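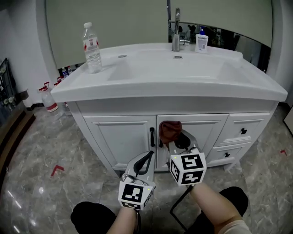 September 3, 2026

Talpur, unit 34. Pre-marketing check, continued from the damp notes. Ghada Haddadin on the floor plan, me on the meters and the write-up.

Floor area. Remeasured with the Tridura laser because the old plan from the previous agent did not close. Set the meter on the skirting line, back edge as reference, and took each wall twice. The hall wall was the culprit: the old plan had it running straight, and it steps in where the service riser is boxed. Once the step is drawn the plan closes within tolerance. Old gross figure should not be used in the listing. Ghada has the new drawing under the unit number in the shared folder, with the superseded one kept and marked.

Reminder on method, as two of us have been doing it differently: measure to the finished wall face, not to tile or skirting. Window recesses go in only if they run down to floor level. Boxed risers come out. Fitted wardrobes stay in. If a wall has been dry-lined, say so in the margin, as a buyer's surveyor will ask.

Bedroom 2. Long side 424 cm wall to wall at floor level, slightly less at head height. The wall leans. Checked with the long level and it is a steady lean with no belly in it, so probably as built. No cracking at the cornice or at the window reveal. I have noted it for the file but would not put it in the particulars. The dimension we publish is the floor one.

Damp. Last visit gave high readings low down on the party wall behind the radiator. Today they are lower at every mark except the one nearest the corner. Pencil marks are still on the wall, so the comparison is like for like. Pin meter only. The pad meter gives nonsense on this wall, possibly foil-backed board, possibly old lining paper with a metal content. Did not open anything up. Suggest another set in November once the heating is on, same marks, same meter. If the corner mark is still high then, it goes to a damp surveyor before we accept any offer that is conditional on survey.

Windows. All open and close in the front room. The left-hand one in bedroom 2 drops on its hinge and catches the frame. Packing the hinge would probably sort it. Seals are perished along the bottom edge on the same window. Asked the vendor for the installer's certificate; she thinks it was Kollik but cannot find the paper. Without it we state "double glazed" and nothing about age.

Service charge. Talpur statement gives 400 a quarter, payable in advance. The vendor had it in her head as a half-yearly figure, so the draft listing is wrong and has been pulled. Ground rent is shown on a separate sheet, which I have not seen yet. Managing agent to send the sheet and the last set of accounts. Do not quote an annual total to anyone until both are in.

Lease. Copy on file is missing the plan page. The parking space is described in the text by reference to that plan, so at present we cannot say which space it is. The vendor parks by the bin store and always has, but habit is not title. Order the plan with the official copy. Until then the listing says "allocated parking, position to be confirmed".

Comparables. Penness is the nearest sold block with the same construction, but it has a lift and Talpur does not. I have adjusted down for second floor and above only. Ghada thinks the ground-floor adjustment should be zero or slightly up, given the small terraces. I agree on the terraces, less so on the road noise at that side. Left both versions in the sheet with our initials against them. To be settled before the valuation letter goes out.

Noise. Stood in the front room with the window shut for the length of one meter log. Traffic steady, one bus stop close enough to hear doors. Rear rooms quiet. The log is saved but the meter is past its calibration date, so treat as indicative and do not attach.

Keys. Both sets back on the board. The communal door fob worked at the second try, might be the battery in the reader. The meter cupboard key is not on either ring. Electricity reading therefore not taken.

To do:
Order lease plan with official copy (me)
Chase managing agent for ground rent sheet and accounts (me)
Send Tridura and the noise meter for calibration together (Ghada)
Get meter cupboard key from vendor (Ghada)
Correct service charge wording, then put the draft back up for checking
Repeat damp readings, November, same pencil marks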